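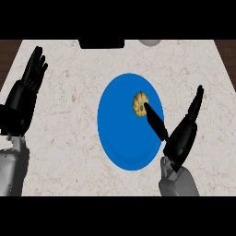 Prukov Remote Teaching Kit, reviewed for the Dimitriou Training Centre
Reviewer: Nataša Leka
Oct 1, 2022

The Centre was asked to assess the Prukov kit as a means of teaching handling tasks to a two-armed robot by remote control. The kit comprises a pair of sensing gloves, a headset and the Prukov practice software, in which the operator works simulated arms before any real equipment is used. It was tried over 11 sessions by two members of staff, Apostolos Papadakis and the present reviewer.

The table exercises were given the most attention. In one of them a small yellow cookie with a ridged edge lies on a blue plate, and the operator brings a black fingertip up to it while the other hand is kept open and clear of the plate. The task is a fair test of fine control. Finger movement followed the glove closely, and the thumb was the only digit that needed frequent adjustment.

Judging depth proved harder. The marble table top is pale and faintly veined, and gives the eye little help in deciding how far a finger stands above it. Mr Papadakis preferred to approach from the side - a habit the printed guide does not mention.

Recording is simple. Each attempt is saved when the operator closes the left fist, and poor attempts may be deleted at once. The software kept 600 attempts without fault, although the list cannot be sorted by operator.

The kit costs 920 euros with one pair of gloves. A second size is sold separately, and centres with several operators should allow for this. The gloves became uncomfortable in longer sessions.

The kit is recommended for introductory courses. Requests to borrow the Centre's set should be sent to Rachid Metwally.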